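4.2 Standby drain after the system update

In this section we report how the update from the Prideck 1 firmware to the Prideck 2 firmware changed the battery life of the phones in our group. The update was delivered in March over the air, and all phones received it without a cable. We compare only phones of the same model, the Skakano, because the other models did not get the new version before our work was finished.

The sample has 78 phones. From these we collected 1,923 nights of standby data. A night is counted when the screen stayed off and the charger was not connected. Nights with an incoming call were removed, even if the call was very short. We know that this rule is strict, but it makes the comparison more simple to read.

The drain was read by Brident, a small logging tool which runs in the background and writes the battery level to a text file. Its own use of energy was measured before in Section 3 and is not subtracted here.

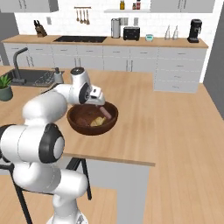
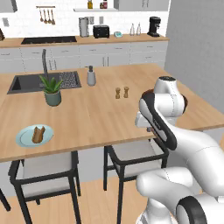 Figure 2. Simulated kitchen island with a white robotic arm: over the brown bowl (first view) and with the pale blue plate on the counter (second view).

Page last modified: March, 16:40

After the update, the phones lost less charge during the night in most cases. The difference is easy to see in phones which were on Wi-Fi, and it is weak in phones which used only the mobile network. We think the reason is the new rule for background mail, which lets the phone wait longer between two checks. The release notes of the firmware mention this rule in one sentence but do not give the length of the wait.

A part of the phones used the Sin launcher in place of the original home screen. For them the result is mixed. The launcher asks for the location more often after the update, and this takes back a part of the saving. When the location permission was set to "only while in use", the drain came near to that of the other phones. We did not test older versions of the launcher.

The age of the battery was not controlled. Owners reported the month of purchase, but several of them were not sure, so we do not use this value in the comparison. The effect of screen brightness is treated in Section 4.3.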